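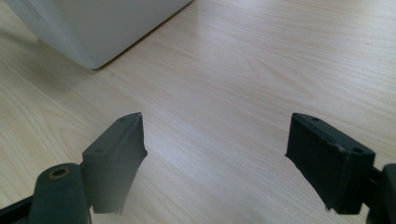 Ticket 835: sticky haze on tabletop, break room
Opened by: Leena Kuusisto
Status: Closed

Leena, 8:40 am
Hi Jouko! So the light wood table in the Horside break room has gone sticky again, the same one I complained about in person last week. You can't really see it, you have to put your forearm down and then lift it, and there's this little tug. Mostly in the middle and toward the window end. I wiped it with the kitchen spray and a paper towel and for ten minutes it felt great, then it was tacky again. Is the finish coming off? I'd hate for it to be the finish, I love that table.

Jouko, 9:15 am
Morning. Which spray, and how much of it? Please don't use the scrubby side of the sponge until I've had a look.

Leena, 9:22 am
The orange one under the sink. And, um, quite a lot of it (I was being thorough!). No scrubby side, promise.

Jouko, 11:05 am
OK, I went down and had a feel. I don't think the finish is going. I pressed a piece of masking tape on the sticky part and pulled it up and nothing came away with it. My guess is old spray building up in layers. The label says to rinse with clean water afterward and I bet we've all been skipping that, me included. Here's what I'd try first:

Warm water, one small drop of dish soap, soft cloth wrung out well.
Go along the grain, one half of the table at a time.
Second cloth, plain water only.
Dry it right away with a towel and leave it alone for an hour.

Leena, 1:50 pm
Did it! The first cloth came up a sort of yellowish gray, which was disgusting and also very satisfying. The window end is smooth now, my sleeve just slides. The middle is better but there's still a patch the size of a dinner plate that grabs a bit. I did that part twice. Should I go again or am I going to wreck it?

Jouko, 2:10 pm
Leave it for today. Did anybody put something warm down there, like a pot or the pizza boxes?

Leena, 2:16 pm
Oh! The Varnenness people had their lunch at it and there was definitely a syrup situation. Pancakes. I'd forgotten all about that. So maybe the patch is plain old sugar?

Jouko, 2:31 pm
That would do it. Sugar wants time more than elbow grease. Lay a warm damp cloth flat on the patch for 2 minutes, lift, wipe, dry. Don't leave it longer than that, and keep it away from the edges where water can get in under the finish.

Leena, next day, 8:55 am
It worked!! One go with the warm cloth and then a second quick one, and I've had both elbows on it through a whole coffee with no tug at all. I also checked it against the light from down low, in case I'd left a dull spot, and I couldn't find one. I've moved the orange spray to the back of the cupboard and put a bowl and two soft cloths in front of it, so hopefully people grab those first. Could you put the cloths on the next supply order? I'm using my own from home and I'd like them back by Saturday.

Jouko, 9:20 am
Added a pack of cloths to the Risum order, should come with the coffee filters. Closing this one. If it goes sticky again just reopen it and tell me what was for lunch.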